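3.2 Datenerhebung durch Teleoperation

Die Demonstrationen wurden an einer zweiarmigen Anlage aufgenommen, die Miroslava Machala am Standort Otdale für das Teilprojekt Vedent eingerichtet hat. Der Operator führt zwei baugleiche Führungsarme, deren Gelenkwinkel auf die ausführenden Arme übertragen werden. Jede Aufgabe wurde vor Beginn der Aufnahme zunächst ohne Aufzeichnung geübt. Der Versuchsaufbau besteht aus einem hölzernen Tischorganizer mit Schubladen und offenen Fächern, in denen Flaschen und ein Schraubglas stehen (Abb. 4).

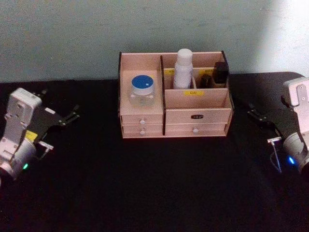 Abb. 4: Arbeitsbereich aus Sicht der Kopfkamera. Organizer mit geschlossenen Schubladen, links und rechts die Parallelgreifer.

Insgesamt umfasst der Datensatz 2.625 Demonstrationen, verteilt auf 16 Aufgaben. Davon entfallen über 2.000 auf das Öffnen und Schließen der Schubladen sowie das Entnehmen und Zurückstellen einzelner Behälter. Acht Operatoren waren beteiligt, von denen drei keine Vorerfahrung mit der Steuerung hatten. Aufnahmen, in denen der Organizer verschoben wurde, blieben im Datensatz und wurden gesondert markiert.

Schwierig war vor allem das Greifen der kleinen runden Knäufe. Die Führungsarme geben keine Kräfte zurück, sodass ein Abrutschen erst im Kamerabild erkennbar wird. Die Segmentierung in Teilschritte erfolgte nachträglich mit der Software Sketex. Als Vergleich diente eine kinästhetische Variante, bei der die Arme im Nachgiebigkeitsmodus von Hand geführt wurden; die Auswertung folgt dem Protokoll von Valtonen und wird in Abschnitt 4.1 beschrieben.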